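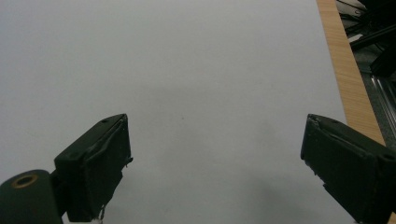 Dana Kirton, columnist and former night-shift packer

Every July somebody forwards me a clip of a machine wiping a counter and asks if my old job is finished. No. Not yet. Maybe not in the way people mean.

I packed boxes for 3 years at Orbridge. Tape, fold, wipe the bench, sweep up, again. Dull work, and I'd have handed most of it to a machine by the first Saturday. But dull isn't the same as easy. A wet rag is a different shape every time you pick it up. So is a sock. A steel arm that welds the same seam all day has never met a sock.

What gets me is how much of the learning still starts with a person. Two hands, two grippers, a table. Close the jaws on something orange, maybe a sponge, move it, let go, do it over. That's the school. I tried a pair like that and dropped the first thing I picked up - and I've had hands my whole life.

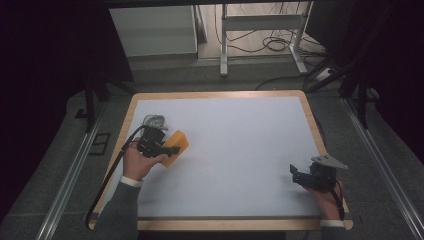 So can they do chores yet?

Some. Slowly. On a clear table, with good light, I'd say yes to wiping. Put a cereal bowl and a phone charger in the way and I'd go get a coffee. The Trekia people want 183 clean runs in a row before they'll call a task done, wich seems fair to me. My kitchen would want 400.

I'm not against any of it. My back is on the robots' side. But when a boss says the machines are ready, ask him to leave one alone with the breakroom sink - overnight, no helper. Then we can talk about who gets let go.

Contact the opinion desk | © Shawky Weekly | Back to top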